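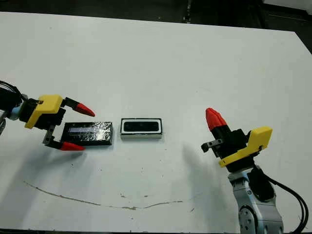
Two small items on a white tabletop, one wrapped in shiny black material, the other with a white surround and a glossy dark centre.

Small items collection to open at Brendgate

3 Aug 2022

Residents of Clirkthorpe and Flemham will be able to hand in small household items for sorting and reuse at a new counter in the Brendgate centre. The service is run by Chidiac, the reuse partnership for the two towns, and will accept objects that are often kept in drawers for years or put out with general rubbish.

A trial held at the Flemham depot in March received 3917 items. Most were small enough to fit in one hand, and many arrived without a box, a lead or any sign of what they had been bought for. Chidiac found that these took longer to sort than larger goods, and the new counter has been planned with that in mind.

Each item will be laid flat on a plain white table, with a gap between it and the next, and checked for labels and markings before it is placed in a tray. Wrapped or taped items will be set to one side and opened by trained staff only. Residents are asked not to remove tape or outer wrapping at home.

The counter has space for 400 trays. Items suitable for reuse will be held for 90 days and then offered to local schools and repair groups. Those that cannot be reused will be sent for recycling.

There is no charge for households. Visitors may bring up to 2 carrier bags at a time, and larger amounts should be arranged with the centre beforehand. Loose batteries, paint and glass cannot be taken at the counter and should go to the main yard at Clirkthorpe.

Opening times will be displayed at the Brendgate entrance and at both town libraries.

ENDS

Issued by the Chidiac press office, Brendgate.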